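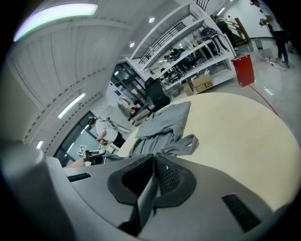
第19期

泰语字母：元音住在哪里

学汉语拼音的时候，我们把声母写在前面，韵母写在后面。“妈”是m加a，先写m，再写a，读的时候也是这个顺序。

泰语也有辅音和元音，也是从左往右写，可是元音不一定跟在辅音后面。它可以在辅音的右边、左边、上面或者下面。有些元音还由几个部分组成，把辅音夹在中间。

我们来看几个简单的词。

มา，意思是“来”。左边的ม读m，右边的า读长长的“啊”。这个词和拼音的顺序一样。

ดี，意思是“好”。ด是辅音，它头顶上的ี是元音，读长长的“衣”。

ปู，意思是“螃蟹”。辅音是ป，元音ู挂在它的下面，读长长的“乌”。

เท，意思是“倒水”的“倒”。先写的เ是元音，后写的ท才是辅音。但是读的时候，还是先读辅音。

所以看到一个泰语词，要先找到辅音，再看看它周围有什么。初学的人常常从最左边的符号开始读，遇到เ就会停住。多读几遍，眼睛会慢慢习惯。

辅音有自己的名字

泰国的小朋友背字母，会给每个辅音配上一个词。ก叫“ก ไก่”，ไก่是鸡。ข叫“ข ไข่”，ไข่是蛋。ง叫“ง งู”，งู是蛇。

这样做是有用处的。泰语里有些辅音写法不同，读音却一样。如果只说读音，听的人不知道是哪一个字母。加上后面的词，就分清楚了。我们介绍自己的姓，说“弓长张”或者“立早章”，用的是差不多的办法。

很多字母上还有一个小圆圈，一般从这个小圆圈开始写。ก没有圆圈，从左下角起笔。 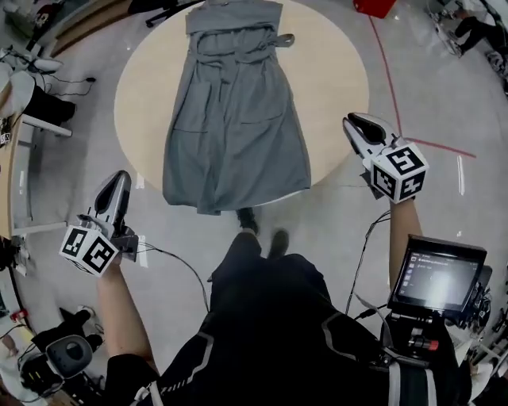

声调也要写出来

普通话有四个声调，还有轻声。泰语有五个声调。声调变了，意思就变了：

มา　来
ม้า　马
หมา　狗

这三个词的读音都像“妈”，只是高低不同。“马”的上面多了一个小符号，那是声调符号。“狗”的前面多了一个字母ห，它在这里不发音，只管改变声调。

泰语的声调不能只看符号。辅音分成高、中、低三组，同一个声调符号放在不同组的辅音上，读出来的声调可能不一样。这一部分比较难，可以先记住常用词的读音，以后再学规则。

词和词之间没有空格

英语的每个单词之间都有空格。泰语的词连在一起写，一般到一句话或者一小段意思结束时，才空一格。汉语也不在词之间留空格，所以我们对这种写法并不陌生。

连着写，有时会有两种读法。比如ตากลม，分成ตา和กลม，意思是“圆圆的眼睛”；分成ตาก和ลม，意思是“吹风”。两种读法，用的字母一个不差。到底是哪一种，要看前后的句子。

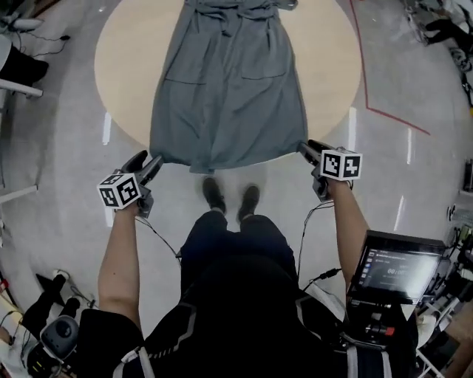
汉语里也有类似的情况。“乒乓球拍卖完了”，可以是球拍卖完了，也可以是乒乓球的拍卖结束了。遇到这样的句子，我们也要看看前后在讲什么。

数字怎么写

泰语有自己的一套数字：

๐　๑　๒　๓　๔　๕　๖　๗　๘　๙

它们分别是0到9。用法和我们常用的数字一样，从左往右排，个位在最右边。19写成๑๙，100写成๑๐๐，900写成๙๐๐，1,467写成๑,๔๖๗。

在泰国，1、2、3这样的数字也很常用，价格牌和电话号码大多这样写。泰语数字常见于政府文件和一些比较正式的地方。

拼读自己的名字

把外国名字写成泰语，主要是按照声音来写。反过来，泰国人的名字写成英文字母，也是按声音拼。本刊的泰语顾问叫Decha，他的名字用泰语写是เดชา。第一个符号เ是元音，ด是辅音，读“dee”时不要读成英语字母D，嘴巴要开一些，接近“得诶”连读。后面的ชา，读音接近“差”。

练一练

下面的词，请先圈出辅音，再说一说元音在它的哪一边。

ตา　眼睛
งู　蛇
ดี　好
เท　倒
ขา　腿

圈好以后，在方格纸上把每个词写一行。元音写在上面或者下面时，要给它留出位置，字母不要顶着格子的边。写เท的时候，เ和ท靠近一点，中间不要空格。

下一期我们讲夹着辅音的元音，请先把今天的五个词读熟。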